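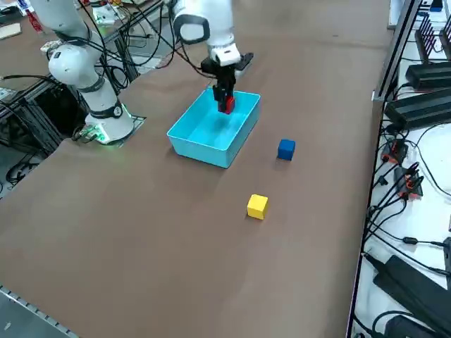 Yareli Cuautle wrote back to my spring update that she still couldn't tell where the marsh trail would start, and could I please just say it in plain words this time. Fair enough! It starts at the old ball field in Idthorpe, behind the backstop, goes down the bank by the new steps, and crosses the wet part on the boardwalk to the Tomar Creek bridge. From there it joins the county path. I should have put that in the first paragraph back in March and I'm sorry I didn't.

Progress report to the Sovgate Fund, Idthorpe Marsh Trail
July 15, 2022

So, where are we. The boardwalk is 314 feet long as of last week and it reaches the second stand of willows. That's a bit short of what I promised you by now (I said we'd be at the bridge) and the reason is mostly mud. Spring was wet, the ground stayed soft a good month longer than last year, and the posts on the low stretch kept leaning after we set them. Nivaldo Mendonça had us pull them and go deeper with wider footings. It cost us time but I stood on that section yesterday and bounced, and it didn't budge.

The steps are done, all 21 of them, with a handrail on both sides. I love these steps. The old way down was a dirt slide with a rope tied to a maple, and my mother hadn't been to the creek in years. She went down and back up again and then wanted to go a second time.

The long ramp is not done. I want to be upfront about this because I know it mattered to you when you read our application. The first drawing came out too steep for a wheelchair on the last turn, so Renu Bhardwaj is redrawing it with one more landing. That means moving the bench, and the bench is set in concrete, so there's some grumbling. I'd rather have the grumbling than a ramp people can't use.

Money next. Lumber went up again between our two orders. We bought the decking early, which saved us, but the rail stock hurt. We made up some of it by skipping the printed trail guide for now, and after the last invoice from Nidano there is $400 left in the materials line. The labor line is on track. I'd like to move the printing money over to materials for good, if that's okay with you. Could you let me know by email so I have it in writing? The full sheet is attached, with receipts in the order we paid them.

A couple of smaller things. Bhupendra Ahuja got the creek bridge inspected and it passed, with a note about two rusty bolts, which he has already replaced. The signs are at the proofreading stage and the heron one has the wrong bird on it (a very nice egret). We also had a complaint about parking at the ball field on game nights, and I don't have a good fix yet. The church across the road might share its lot. I'm meeting them again soon.

Between now and my next report I plan to finish the boardwalk to the bridge, get the new ramp drawing approved by the town, and put the railing on the overlook. If the creek stays low we can work straight through. If you'd like to come walk it, please do, and bring boots, the far end is still a swamp.

Bhupendra Mittal
Idthorpe Marsh Trail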